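Open day at the Zendham Arts Centre
January 6, 2025

The Zendham Arts Centre opened its doors to the public for 6 hours on Saturday's eve of the new season, and we went along with two children to see what the place offers families.

Entry was free. The short performances in the main hall cost £2 each, paid at the door. We saw Jaser, a vocal percussion group who work without instruments or backing tracks. Their full show runs for 80 minutes, but the open day version was cut down to 20. They did a train, a brass section and a very good rainstorm, then taught the audience a simple beat in four parts. The younger children in front joined in straight away. The adults at the back took longer.

After that we went upstairs to the Sembiring Room, where there was a drop-in session on rhythm games. It was crowded and the room is not large, so we waited on the landing until the next group went in. The session was well run and suited to ages five and up. Under-fives had a separate corner with shakers and drums on the ground floor, next to the cloakroom. 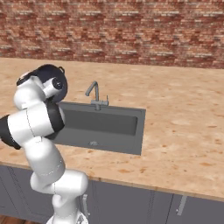
Kitchen counter and sink, with a robotic arm in front.

The backstage tour was the part our two liked best. It took in the dressing rooms, the lighting desk and the scenery store, where flats from last May's puppet production were still stacked against the wall. The guide let each child bring one lamp up and down from the desk. There are a lot of stairs on this route and no lift to the lighting box, so anyone with a pushchair should leave it at reception.

The café served soup, rolls and cake. The queue was long at midday and had gone by two o'clock.

Zendham is a short walk from Zasau station, and the path is signposted. The car park filled up early. The spring programme is on the noticeboard in the foyer, and Jaser are back in May with the full show.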